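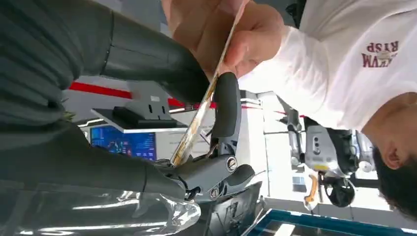

Layug demonstration, Ernham: a thin flat stick between a hand and the padded finger of the gripper.

Layug Handover Project
Second progress report to the Rivetti Fund
20 May 2022

Dear friends at Rivetti,

When we sent our first report in March we were still deep in cables and paperwork, and the open day felt a very long way off. It is behind us now, and we are happy (and still a bit hoarse) to tell you how it went. Most of this report is about those days at Ernham, as that is where the larger part of this period's money went, and the remaining items come at the end.

The open day, which became two days

We had planned for a single day. The hall at Ernham then offered us the following one as well at no further charge, and after some discussion about who could stay on we said yes. We are very glad we did! The door count came to 878 over both days, well above anything we had dared to write in the application. Of course not all of those people stopped with us, as there were other exhibitors in the hall, but we were rarely without company at the barrier and a good many visitors came back later with a friend or a child in tow.

What we showed was the work you are paying for: a robot and a person passing small things to each other across an ordinary desk. We kept to everyday items, the sort of thing you might find in a kitchen drawer or a vending machine. Small packets went in and out of a cardboard box with dividers, which gives each thing a place of its own and has served us faithfully since the first trials. An open laptop stayed on the desk all through, within reach of whoever was seated there. We had talked about hiding the power strips and adapters under a cloth, and in the end left them out, and several visitors from local workshops said it made them feel quite at home.

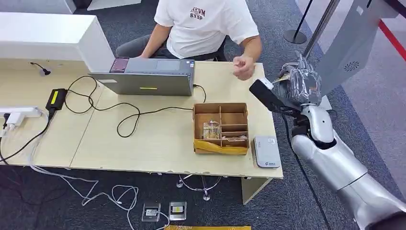 What visitors asked us

We collected around 50 written comments on cards, and there were many more conversations that never made it onto paper. The question we heard most often was how the gripper knows when to let go. It is a very fair question and it happens to be the main one in our work plan for the summer. At present the operator can step in at any handover, and we told people so plainly.

Parents wanted to know if it was safe to be close by. We explained that visitors stay behind the barrier and that only team members who have done the full safety training sit at the desk. A few people would have loved to try it themselves, and we would like to talk with you about whether a supervised turn could be offered next time.

The thin and crinkly things drew the most attention by far. People expected a robot to have trouble with something heavy, and were surprised to hear that a light plastic bag keeps us up at night, with the way it folds and shines and will not hold one shape. We had some lovely long talks about packaging, including one with a retired grocer that went on well past closing.

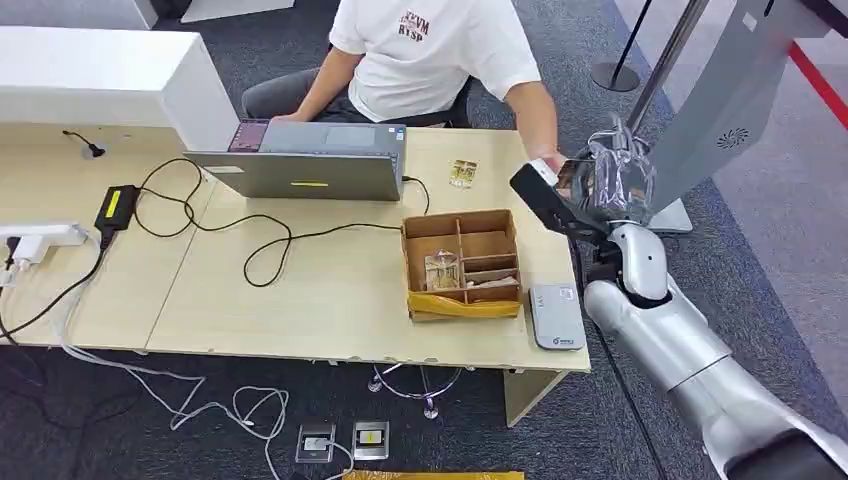

Across the desk at Ernham, with the gripper holding a clear plastic bag and a hand reaching toward it.

Spending and equipment

We remain within budget. Travel ran a little over because of the extra night, and we covered it from the printing line, where the posters had cost less than quoted. Hastach has agreed to extend our service arrangement on the arm through the autumn on the same terms. The replacement finger pads are on order, and we expect to charge them to the next period.

Still to do

The comment cards need to be typed up, and we will send you the full set once that is done. The delayed trials with soft packets start again in the lab next month. We are also writing a short guide to setting up the desk, so that a new team member can do it without phoning one of us at breakfast time.

Thank you, as ever, for your patience with our long letters. If anyone from Rivetti would like to come and see the trials, please let us know which weeks suit you.

With warm regards,
The Layug project team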